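Workshop notebook, install and touring
Tuesday
Re: Alcantara tour, crate and plinth check before the Betport leg

Present: self (Lenka Urban), Ignacio Whitlock, Darnell Quintanilla until 2.30 pm. Noemi Pettigrew by phone for the projection items.

Crates
All 23 crates back from Ustitz and unloaded by 11 am. Crates 4 and 17 have new scuffing on the lids, no breach. Foam in 17 has taken a set along the long side and no longer grips the frame. Cut a replacement strip from the 40 mm Plastazote offcut, dry fit only, to be glued once Darnell has confirmed the density against the packing list. Tilt indicator on crate 9 tripped. Contents (costume, two padded hangers, boxed headpiece) examined and photographed, no change against the outgoing report. Indicator replaced and the number entered on the crate sheet. 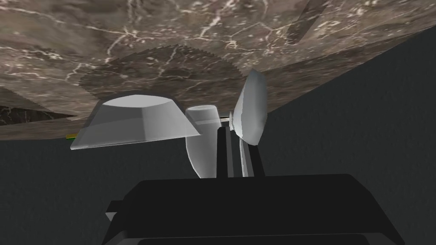 Plinths
Six plinths for the performance relics. Numbers 1 to 4 fine. Number 5 rocks on a level floor; one foot had been wound fully in and the locknut was missing. Replaced from stock. Number 6 has a lifted mitre at the back left corner, opening 2 mm at the top and closing to nothing halfway down. Glued and clamped at noon, clamps to stay on overnight. Do not fill until the joint has been checked again, as the last filler line at this corner cracked on the first move.

Paint: the Ustitz team touched up number 3 with something glossier than ours. It shows under side light only. Sanded back and recoated one face as a test. If it dries flat, do the other three faces tomorrow.
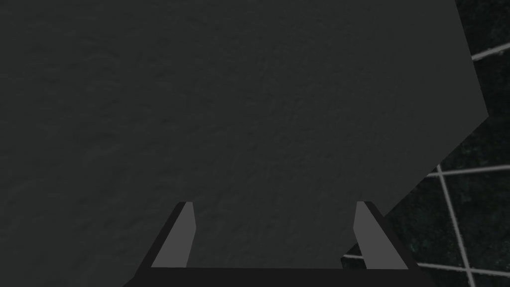

Projection
Noemi's throw figures for Betport assume the screen is hung off the rear truss. Betport's revised plan has it off the side wall, which shortens the throw and pushes the image past the bottom batten with the present lens. Options are the shorter lens (Ingrid Mbeki to ask Unari whether theirs is free in April) or a smaller image. The artist's drawing gives 177 cm as the least acceptable picture height, and the smaller image would still clear that. Noemi prefers the lens. I have asked for both to be drawn up so the decision can be made on paper before we travel.

Ran the single-channel file from the media player for the whole morning. No dropped frames. Audio is late against picture when the player goes through the extractor box, and in step when it does not. Box withdrawn from the kit and labelled. The spare tests clean.

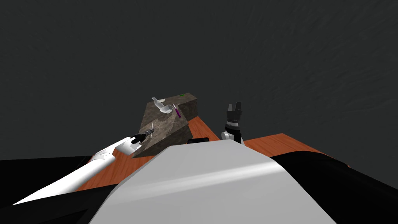

Mock-up of the relics group was set out after lunch to settle the heights for the Betport case. The curator's sketch has everything at one level, and at one level the small items disappear behind the ledger. Tried the group on a low riser, then on a stepped pair, then back on one level with the ledger moved to the rear. The low riser works best from standing height. A plain box riser looks heavy beside the small items, however, and a wedge-like profile, as on the stone-textured block with its flat top at the back and slope coming down towards the front, would give the labels somewhere to sit without a separate rail. Ignacio will cut one in MDF at half scale. Slope angle still open. Labels must be readable from a wheelchair, so check the angle seated as well as standing before anything is cut full size.

Mounts for the two hand bells: the existing brass pins are sound but the sleeving has gone tacky on both. Strip it, clean with IMS, resleeve. Keep a piece of the old sleeving in a bag with the mount number for Ingrid.

Lighting for the case comes from the venue. Betport have sent a fixture list with no beam angles on it. Darnell has written back asking for these and for the dimming curve, and wants the case position fixed on the plan before he does any more work on it.

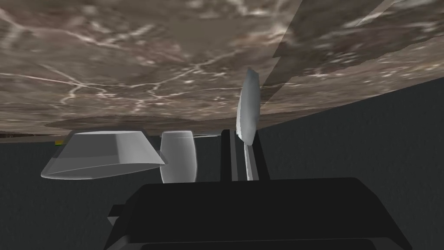

He also wants to know who signs off lux levels on the day. At Ustitz it was left to the venue and the reading was taken at floor level, which is no use for objects in a case. I have put it in our own install schedule, after glazing and before labels, with the meter laid flat at object height and the reading initialled by one of us.

Outstanding
Foam density, crate 17 (Darnell)
Mitre, plinth 6, unclamp and inspect (LU)
Lens enquiry to Unari (Ingrid)
Two projection drawings (Noemi)
Half-scale riser (Ignacio)
Order locknuts, M10, the drawer is down to the last few
Return the borrowed pallet truck before the loading bay closes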